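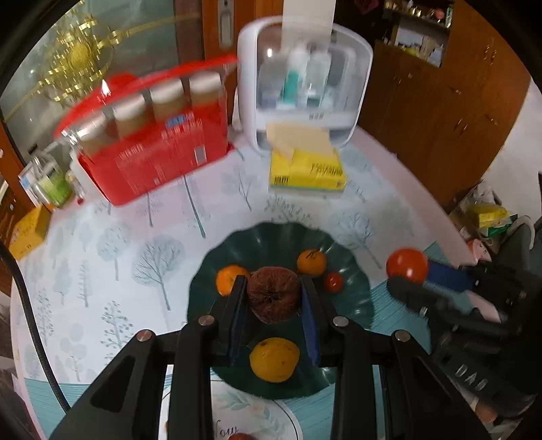
## Candmont hand grippers, the pair kit - anyone else got theirs?

**mpruvost**
Had mine 2 weeks. Doing fruit sorting on the kitchen table, oranges and tomatoes mostly. Pads are great. Soft skin, no dents so far. Paid 367 with shipping, fair I think.

**siu_bench**
Pads fine, cable is not. Way too thick, drags my wrist left on every reach. For 367 I want something thinner.

**mpruvost**
Tape it to your forearm. Fixed.

**siu_bench**
Shouldnt have to tape anything at that price

**amirul_s**
How does it do on small stuff? Cherry tomatoes, grapes? My old Adine set just shot them across the room.

**mpruvost**
Cherry tomatoes ok if you go slow. Wrinkly fruit is easier, more to hold on to. Grapes not tried.

**kwsu**
Disagree on the pads. Mine started peeling at one corner after 2,000 closes or so the log says. Wrote to Candmont in June, got a spare set, no charge. Also check the bolts on the linkage, one of mine came lose.

**amirul_s**
ok thats decent support at least. Is the second gripper worth it or just buy one?

**mpruvost**
Get both. One-handed gets old fast - you end up chasing stuff round the plate.

**siu_bench**
One is plenty for sorting. Save your money.

**kwsu**
Fundalico has the pair at 20 off until 8th December, fwiw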